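I've had the Demetura two-arm kit on trial since May, and most of my time with it has gone into dishes. Setup took 2 evenings, mainly cable routing. Sevim Coşkun from Gramarau answered my emails quickly, and the printed manual is 72 pages and clear enough.

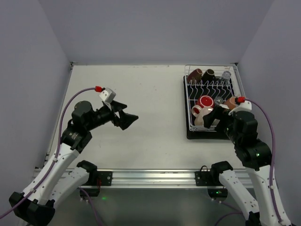 Right arm over the dish rack, left arm free.

Mugs are easy for it. Clear glasses are harder – I got better results after recording 16 extra demos with those alone. The clips keep the purple cables close to the forearms, but I'd like a longer lead at the wrist. The trial license stops at 200 recordings, and I'm close to that now.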